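Skesarix drip tray and cup set: six months on the kitchen table
Last updated: December 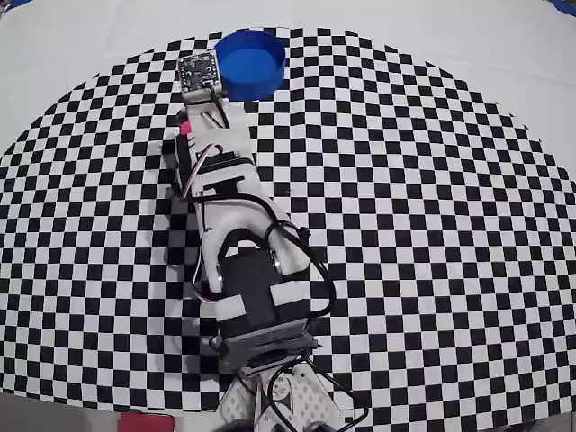

I bought the Skesarix tableware set in June from Narkley, the homewares shop in Braltville, to replace a cupboard of mismatched glasses and chipped mugs. It cost $48 for the cups and tray together. We are a household of four and eat most meals at home, so everything in the set has been used daily. The cups are straight-sided cylinders in one colour, a bright blue with a glossy rim, and the same blue runs right down to the floor of the cup inside. On a black-and-white check it is very easy to find, and I have knocked over fewer drinks than I did with clear glasses.

Size first. The listing says 207 ml and I checked it with kitchen scales and water. Mine held 207 ml to the very brim, so in practice you pour less than that. It suits juice, milk or a short cup of tea. If you want a proper mug of coffee you will be filling it twice. My sister-in-law, Vlasta Stojanovska, has the older Kovačević set and hers are noticeably bigger, but they don't stack.

These do stack, up to a point. Four is fine. With five or more they start to grip each other and you need two hands to separate them, especially straight out of the dishwasher. Leaving them upside down on the rack for an hour before stacking fixed most of it.

The dishwasher has been kind to them so far. They go on the top shelf on the normal cycle and the colour hasn't faded that I can tell. The gloss has dulled a little near the base on the two cups we reach for most. Tomato soup left overnight stained one of them, and bicarb and a soft cloth got it out.

The drip tray is the weaker half of the set. It is 11 mm deep, enough for rinsed cups but no good for anything holding real water. The corners are tight and collect grime, and you need an old toothbrush to get in there. It also slides on a smooth benchtop. I put a strip of rubber matting underneath and it has stayed put.

I had one problem with the order. A cup arrived with a rough spot on the lip, sharp enough to feel. I emailed the shop on a Thursday with a photo, and Kadri Kalniņš in customer service posted a replacement without asking for the old one back. It took eight days to get here. The new one was fine.

Would I buy it again? The cups, yes, if they were sold separately at a fair price. Narkley tells me they might be from next year. The tray I would leave on the shelf and spend the money on a decent wire rack. If you already own cups you like, there is nothing in this set to make you switch.

Good: colour, easy to clean, stable on the table
Not so good: stacking more than four, shallow tray
Rating: 3.5 out of 5

Contact | Copyright, all rights reserved | Back to top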